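Plumard Table Basket Study: Progress Report
Prepared for: Nesar Fund, Household Goods Program
Prepared by: Prodromos Athanasiadis
Date: 29 June 2022

1. Status

Work package 3 (fruit and bread baskets) is on schedule. Selection of basket shapes was closed in May. Handling and load checks are in progress. The cleaning checks have not started and remain planned for the next reporting period.

2. Basket selection

The shape carried forward is a shallow rectangle with rounded corners and a thick rolled rim. Two other shapes from Calvo, one round and one oval with a raised handle, were dropped. The round one took up too much shelf space when stacked, and the handle on the oval one got in the way when fruit was put in from above.

The supplier's rated load for the rectangular basket is 700 g. Our working load is 400 g, set to match a small household portion of fruit. All checks use a plain white tabletop so that crumbs and broken strands can be found and collected after each run.

3. Basket and contents

Bananas were kept as the main test fruit. They are long for the size of the basket, they mark easily, and their stems tend to catch in open weave. Apples and bread rolls will follow.
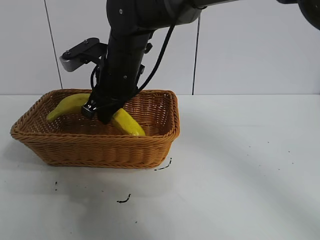
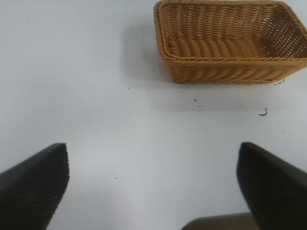

Photos: Grultetti workroom

The first photo has two yellow bananas inside the basket. The second gives a clearer view of the weave: braided ridges across the floor, and an open lattice with small gaps on the inner wall at one end. Stem catching is logged separately for the floor and for the lattice, as the two are likely to behave differently.

4. Results to date

More than 120 place-and-remove cycles have been logged at the working load. The rim has kept its shape within the tolerance agreed at the start of the project. Two loose strand ends were recorded, both at a corner, and both were trimmed before the next cycle. Bruising on the fruit has been scored by eye only. A written scoring sheet is in draft and will be sent with the next data set.

5. Open items

Full-load check at 700 g: not started. Needs a second basket from the same batch, on order from Calvo.
Liner: a cotton liner was proposed for bread. Cost not yet confirmed.
Corner wear: Grultetti to supply close photos of all four corners after the current run.

6. Budget

Spending is within the approved amount. No transfer between budget lines is requested. The cost of the second basket will be charged to materials.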